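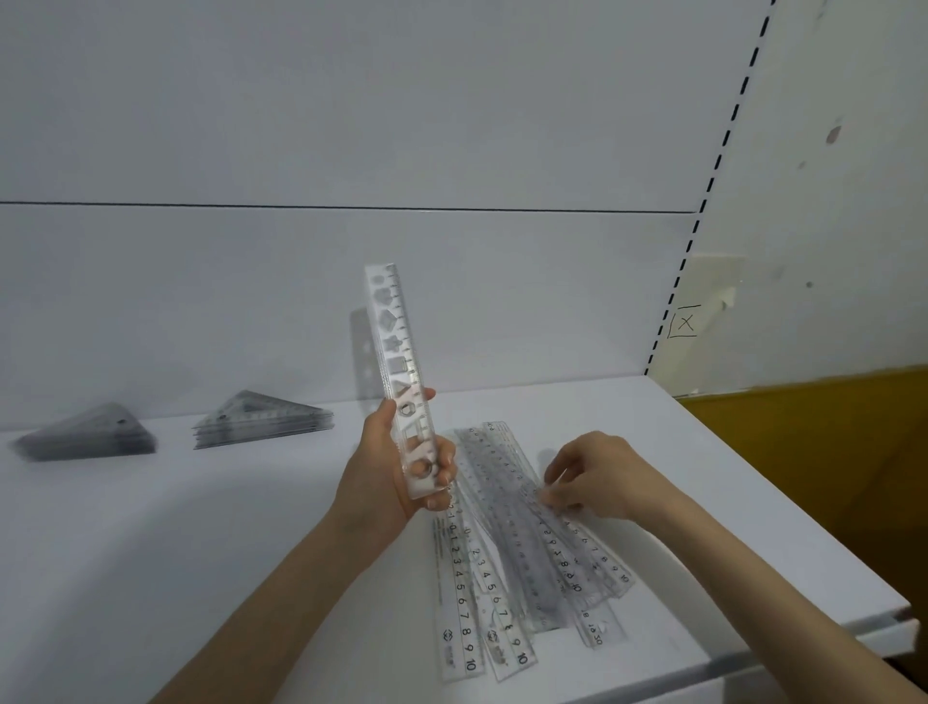
A stencil ruler, also called a template ruler, is a straight ruler with shapes cut through the blade so that their outlines can be traced with a pencil or pen. It combines a measuring scale with a simple drawing template and is sold mainly as a school supply.

Construction

Most stencil rulers are made of clear plastic, which leaves the paper visible beneath the blade. Common openings include the circle, oval, square, triangle, hexagon, star, heart and diamond. The scale is usually printed along one long edge, in millimeters, inches or both. Because the openings take up much of the width, numerals tend to be smaller than on a plain ruler of the same length.

Cutouts reduce stiffness. Narrow strips of plastic between an opening and the edge are the usual point of failure, and corners are often slightly rounded to limit cracking.

Use

The ruler is held flat with one hand while the pencil follows the inside of the opening. The traced figure is smaller than the opening by the thickness of the pencil point on each side. Shapes larger than the openings cannot be drawn with the stencil and require a compass or set square.

Related instruments

Plain straight rulers have no openings and are preferred for long lines. Set squares are triangular and are made in two standard forms, one with angles of 45, 45 and 90 degrees, the other with angles of 30, 60 and 90 degrees. Stores generally shelve all three types together with protractors.

See also: French curve; Lettering guide; Protractor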